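Workshop Tips: Comparing a Push Rod and a Two-Finger Gripper on a Small Arm
Mirela Pacheco, Hayes bench notes, 27/01/2026

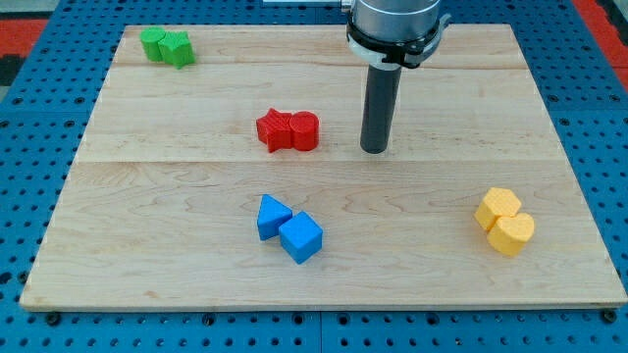
Rod tool over the board, with the blocks set out in pairs by color.

These notes cover tabletop sorting with small blocks. We ran the same moves with a plain rod and with the Tovum two-finger gripper, 400 moves per tool.

Choosing the tool
Use the rod when pieces only need to slide. It has no moving parts and no cable, and it fits into gaps the gripper fingers can't enter. Use the gripper when a piece must be lifted or turned in place. Blocks that touch are hard for the gripper, so separate them with the rod first.

Setting the rod height
Lower the arm by hand until the rod just pins a sheet of printer paper, then raise it until the paper slides free. Save that height in the controller. Repeat at all four corners of the board. If the corners disagree, shim the board and leave the controller settings alone.

Preparing the board
A glued-up board works well, but check every seam with a fingernail. A raised seam will stop a thin block and tip a tall one. Sand along the grain and wipe off the dust. Do not wax. Wax made our blocks overshoot, and the Plorero camera picked up glare from it.
Bolts in a perforated table make good stops along the board edge. Keep the heads below the top face of the board.

Pushing odd shapes
Cylinders roll off the rod unless the push goes through the center. Stars catch the rod between two points and track well. Push a cube or a triangle on a flat side, never on a corner. For hearts, push from the notch toward the point.
Keep the speed low for foam. Above 5 cm per second ours began to tip.

Camera and controller
Check that the arm does not hide the block at the start of a move. Park it to one side, take the picture, then move in. The Sokora controller needed up to 11 seconds to reload a tool profile, so group the moves by tool – all rod work first, then all gripper work.

Upkeep
Wipe the rod tip after every session and retighten the collar. Bình Hồ marks the rod and collar with a paint pen so that any slip shows. Replace gripper pads when the edges round over.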